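Gladys Kaijage
November 13, 2022

1/ My sister-in-law forwarded me another article about how switching to "mushroom coffee" fixed somebody's sleep, skin and marriage. So I bought a bag of the Zisent blend and drank it for a month. Some notes.

2/ First, the bag. "Clinically inspired." Inspired by what? A clinic? I wrote and asked. Got a discount code back.

3/ The article quotes a study with 192 people in it. I went and read the study. They weren't drinking coffee. They took capsules, and the dose was a lot more than you'd get from a scoop of this stuff.

4/ Also, everyone in it was told to go to bed at the same time each night. I would like to see how regular bedtimes do on their own, thanks.

5/ Taste: dirt, then cocoa, then dirt. Asger Dalsgaard says I'm making it too strong. Asger puts maple syrup in his, so I'm not sure what he's tasting.

6/ Did I sleep better? A little, in the second week. That was also the week I quit looking at my phone in bed and the neighbors' dog went to the kennel. Good luck pulling those apart.

7/ The real trick is that the blend has far less caffeine than my usual Valentini dark roast. If you cut your caffeine by more than half and sleep better, I don't think we need to bring a mushroom into it.

8/ Half-caf is $7 at my grocery store. The Zisent bag lasted me 12 days and cost a good deal more than that.

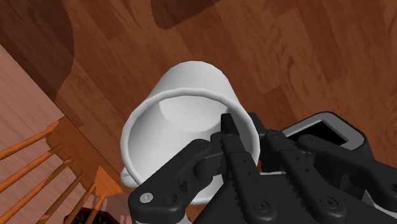 White mug, brown table. Contents up to you.

9/ Someone always says "well, it can't hurt." Maybe! But the label says to ask a doctor if you take blood thinners, in type so small I needed my reading glasses and the window.

10/ The reviews: 802 of them, nearly all five stars. I sorted by newest and read until I got bored. A lot of people reviewed it the day it arrived. How's your sleep, folks?

11/ If you like it, drink it. I'm finishing the bag because I paid for it. Back to half-caf in the morning after that.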